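极端金属聆听与写作选修课 讲义四:怎么听一张双吉他专辑

上节课讲了鼓,尤其是双踩和爆裂鼓点在听感上的区别,大家课后交来的听音笔记质量很高,有几位连军鼓的调音变化都写出来了,太好了!这一讲换到吉他。我一直觉得双吉他编制是极端金属里最好玩的部分,两把琴可以互相咬,也可以互相让,让的时候往往比咬的时候更好听。

本讲的主要曲目来自Himanell的首张长专辑,课前请至少完整听一遍,戴耳机,左右声道不要戴反。对照曲目是Gultolex的早期小样,录音粗糙,但动机写得很扎实。

一、先分清谁在左边

多数死亡金属专辑会把两把节奏吉他分别摆到左右两侧,这叫硬声像。听第一遍时先别管旋律,只做一件事:摘掉一边耳机,记下这一侧在弹什么,然后换另一侧。Himanell专辑的开场曲前奏里,左侧是闷音加空弦,右侧在高把位拖长音,合起来像一整块东西,拆开听才知道右侧其实弹得很少。

有同学问,如果两边弹的完全一样,为什么还要录两遍。原因在于人手不可能两次弹得分毫不差,那一点点时间和力度上的出入,会让声音变宽。把同一条音轨复制粘贴到另一边,得到的只是更响的单声道。建议有录音条件的同学自己试一次,弹一个四小节的乐句,先复制,再重录,差别大得吓人。

二、动机、变形、回来

“动机”指的是能被认出来的最短的一段。在这类音乐里它常常只有三四个音,外加一个很有性格的节奏。Gultolex的小样第二首,主动机就是一个半音下行,接一个三全音跳进。整首歌几乎都从这里长出来:先放慢,再移到低音弦上,然后只剩节奏,音高全换掉。听的时候请在纸上画时间线,动机每出现一次就做个记号,变了形的用另一种颜色。 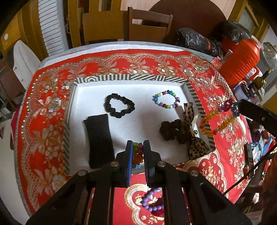

双吉他的编配,最怕的是两把琴都抢着做主角。Himanell专辑第三首的中段是很好的正面教材,鼓退到慢速,一把吉他负责密集的六连音,另一把只在小节头上给和弦。我给往届学生讲这一段时总爱拿托盘打比方:白色的大托盘,里面素净,纹样都收在边沿上,有竖条,有斜带,底下再铺一块印满花和蝴蝶结的大红桌布也压得住。给和弦的那把琴就是盘心,它留白,六连音在边上再怎么花,耳朵也有地方落脚。反过来,假如两把琴同时弹六连音,再叠上主唱的长吼,这四个小节马上就糊成一片。请大家在第三首里找出留白的那一侧是左还是右,它在段落结束前换过一次边,听出来的同学一定会很开心!

三、速度和重量

新听众容易把“快”当成“重”,这两样要分开记。重量来自低频的密度、延音的长度,还有停顿。一个写得好的停顿,能让后面那一下和弦重得像门砸下来。Hakent的现场录音里有一处全乐队静止,按节拍算只有半小节,可是现场混响还在空中挂着,所以感觉长得多。录音室版本里同一处停顿就没这么惊人,因为混响被收得很干。

课堂上会把两个版本连着放,音量调成一样。请注意听第一下和弦之前有没有拨片碰弦的声音。现场版有,很轻,我特别喜欢。

补充一点关于调弦的事。降到B甚至更低之后,弦的张力变小,起音会发软,音准也容易飘,所以很多乐手会同时换粗弦。听感上,如果低音弦的每一下开头都有一点点“弯”,多半就是张力不够,或者下手太重。有的乐队故意保留这个毛病,效果相当阴森。

四、制作人在哪里

Kuo是一家很小的录音室,课上提到的唱片里有两张在那里录。它的房间偏小,鼓的反射声很短,因此吉他可以推得很靠前而不打架。请对比Gultolex的小样:那份小样在排练室里录,鼓的声音到处乱跑,吉他只好把中频顶得很高才能被听见。那种有点刺耳的“锯子声”,很大程度上是被房间逼出来的,后来反而成了他们的招牌。

写乐评时,请尽量把这类判断写具体。“制作很脏”三个字等于没说。脏在哪个频段?是鼓脏还是吉他脏?贝斯还听得见吗?如果听不见,是被底鼓盖住了,还是和吉他弹得一模一样所以藏进去了?

五、本讲作业

任选一首双吉他编制的曲子,时长不限,写一篇听音笔记,正文不少于四段。必须包含:左右声道各自在做什么;主动机的出处和至少一次变形;一处你认为重量最足的地方,注明时间码。

歌词可以谈,但请放在最后一段。上次有几篇笔记把篇幅全给了歌词里的坟墓和瘟疫,写得很过瘾,可惜一个音也没提到。

字数不设上限,收到过最长的一篇有18页,我一口气读完了。交稿截止在二月底,纸质和电子稿都收,电子稿请附上所用音源的版本,重制版和首版的声像有时是反的。

六、延伸聆听

Himanell专辑的第五首和终曲,注意终曲结尾如何把第五首的动机放慢后交给贝斯。

Hakent现场录音的后半场,吉他手换了琴,低频明显变厚,试着找出从哪一首开始。

Gultolex小样全部,顺序听,不要随机播放。曲间的噪音是连着的。

下一讲讲人声,低吼、尖啸和两者之间那片灰色地带。请自带水杯,会有一小段呼吸练习,不要求出声,想出声的同学可以坐到后排。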